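Bringing a Dry Cutting Board Back to Life

I love this job! It takes one evening, costs next to nothing, and the board looks so good the next morning that you'll want to go find another one to do.

Start with a proper wash. Hot water, a drop of dish soap, both sides, then stand the board on its edge and leave it alone overnight. If it smells of onion (mine always does), scatter coarse salt over it, rub with half a lemon, wait 5 minutes and rinse before it goes up to dry.

Rough spots get a light sanding with 220 grit, always along the grain. Wipe off the dust with a barely damp cloth.

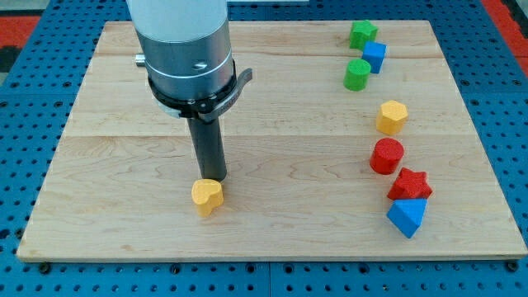
Palar Woodshop Club, Kitchen Corner

Maple is a wonderful wood for this because the grain really wakes up under oil. Use food-grade mineral oil, warm the bottle in a bowl of hot water first, and pour on more than seems reasonable. Rub it in with an old T-shirt, ends and edges too – the end grain drinks the most! Give it 2 coats, a few hours apart, and buff off whatever is left sitting on top.

Sreekumar Mathew adds a little beeswax to his last coat and gets a gorgeous soft shine. Skip olive oil, it goes rancid.

I oil mine again every December, before the holiday baking starts, and whenever water stops beading in between.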